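4.2 Handling rules at the collection station

Rules below were applied from October onward at the Wurkance bench, after the first draft (Lysenko's) proved too long for operators to keep in their heads. Two objects per layout, one cup and one hairbrush in the sessions reported in this section. White surface, nothing else left in the working area between the fingers. Operators check the pads for wear at the start of a session and log any fraying — a frayed pad isn't grounds to stop, a loose one is. Finger opening at the start of an episode must be wide enough that both objects can be seen between the pads (Figure 3).
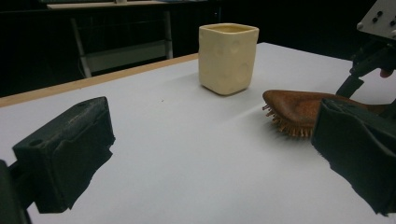

Should a layout be reset by the same operator who recorded it? Preferably a second person does it, working from the layout card, and the recording operator looks away until the reset is called.

Mitsotakis-Vlachou argued for a stricter version with a full handover after every episode. Tried, dropped. Too slow, and the Hivley log showed operators skipping it by mid-afternoon anyways. A rule that gets skipped is worse than a looser one that is kept, at least for audit purposes.

Hands. The resetting person keeps clear of the table edge once the call is made. Where a hand does enter the view the episode is kept but flagged, and the flag goes in the Rundix sheet the same day. We do not crop. Cropping was permited under the Slanina draft and made it impossible to tell later which episodes had been touched.
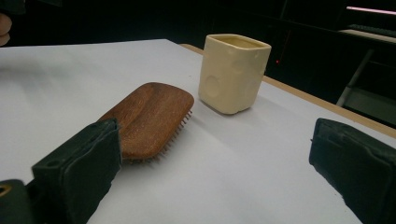 Flagged episodes stay in the main set unless the hand contacts an object or the tool. Contact means discard, no discretion. Of 3,000 episodes reviewed, 115 carried a flag of some kind, and the reviewers disagreed mostly over shadows and partial fingers, so the wording was tightened to "any visible part of a person". Breaks every 30 minutes, logged. Colour check on the white surface after each break — lighting drift is dealt with in Section 4.3.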